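Ranger les colliers et les bracelets

Un bijou est un petit objet que l'on porte sur soi. Le collier se met autour du cou et le bracelet autour du poignet. Un bracelet rigide, en forme d'anneau, s'appelle un jonc.

Beaucoup de colliers sont faits de perles percées, enfilées sur un fil. Si l'on en range 3 ensemble, les fils peuvent s'emmêler — il faut alors les séparer doucement, sans tirer.

Avant de commencer, il convient de poser la boîte sur une surface souple, par exemple un lit.
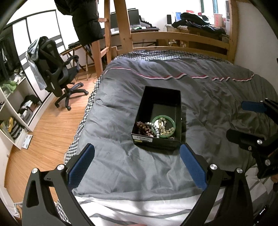

Les bijoux les plus lourds se placent au fond, les colliers à plat par-dessus.

Commentaires (2)

Myfanwy Prothero : Ma fille a trié les siens par couleur. Merci.

Gellar : Que faire si le fil casse ?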